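Korum Wipe-Clean Table Cover — White

Home > Craft room > Table covers

Item no. 3097
Sold by Mirley, Nadanham
In stock, posted out from the Cowie shed

I've sold table covers for a fair while now and this is the one I use at home, so forgive me if I go on a bit. It's a heavy white cover with a soft backing, and you cut it to whatever size you like with ordinary kitchen scissors. No hemming, no fraying, no fiddly clips underneath to catch your knees on.

We started stocking Korum because the old vinyl one we carried went yellow on anyone who put it near a sunny window (mine included, and I was pretty cranky about it). I had a length of this one on my sewing table for eight months before I put it in the shop. It's had PVA glue, poster paint, beetroot and a leaky texta on it. The beetroot took a bit of bicarb and some elbow grease, but the rest came off with a damp cloth.

White is the colour I'd pick if you do anything fussy. You can find a dropped pin on it, your paint colours look the way they should, and it bounces a bit of light back up at you on a grey afternoon. If you've got little ones doing threading or blocks, the bright bits show up nicely against it too.

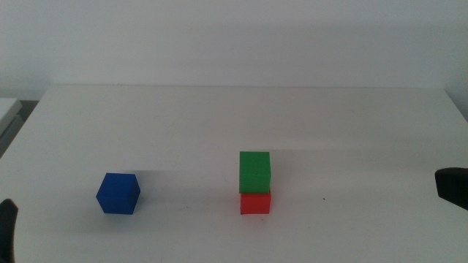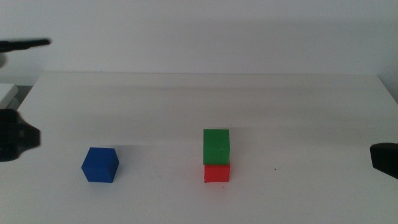 Blue, green and red on a plain white top.

Now, sizing. Measure your table, then add 5 cm on every side if you want it to hang over the edge. If you'd prefer it flush, lay the cover on the table, run a pencil along underneath and cut just inside the line. Go slowly around the corners — I rushed mine the first time and ended up with a very wobbly bit that now faces the wall.

It comes rolled, never folded, so you won't be fighting creases. The ends can curl for a day or so. Pop a few heavy books on them overnight and they'll settle.

What it won't do: it isn't an ironing surface and it isn't a cutting mat. A craft knife will go straight through, and a hot glue gun laid on its side will leave a shiny patch. Use a trivet or an old tile for anything hot. I'd keep it indoors as well. A customer had one on her verandah all summer and the backing went crumbly.

Details

Colour: white, matte
Backing: soft brushed polyester
Width: 140 cm
Length: cut to order, sold by the metre
Cleaning: warm water and a drop of dish soap, no bleach
Not suitable for: irons, knives, outdoor use

Postage and returns

Orders go out within 5 working days, usually sooner, though October nearly did us in with the school fair rush and a few of you waited longer than I'd like. Thanks for being so nice about it! Because each length is cut for you I can't take back a change of mind, but if there's a mark or a flaw in it, send me a photo and I'll cut you another.

Want to see the finish first? Add a free sample square to your cart. It's big enough to spill a bit of tea on, and I'd encourage you to do exactly that.

The grey and the oatmeal are both sold out, with more on the way. Leave your email on either page and you'll get a note when the rolls land.

Page updated 2019-11-11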